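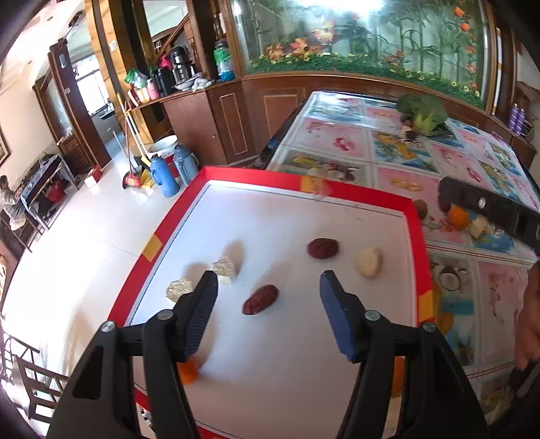
Slide 4. Hand-held collection, kitchen-table setting.

Start with the method. The operator carries the gripper, and the wrist view is the only observation the policy gets. No lab fixture, no calibrated background. Homes were recorded as found, clutter included.

Point to the two dates. Dark, wrinkled, different in length and plumpness — grasp width has to come from the view. The fingertips are open, one date between them.

Result: 1903 demonstrations kept after filtering. Training on 6 homes beat training on 2 with the demonstration count held equal. Gain was largest on small items. Do not claim more than that; the Norngate runs are still being scored.

Pause for questions on occlusion. The fingers hide part of the tray at this angle — Psarras has the numbers.

Next slide: failure cases.

Comments (2)

gavalas_lab: Was the filtering manual?

Savvas Psarras: First pass automatic, second by hand.

Related
Omora: notes on wrist-view policies
Dondolville workshop, talk 3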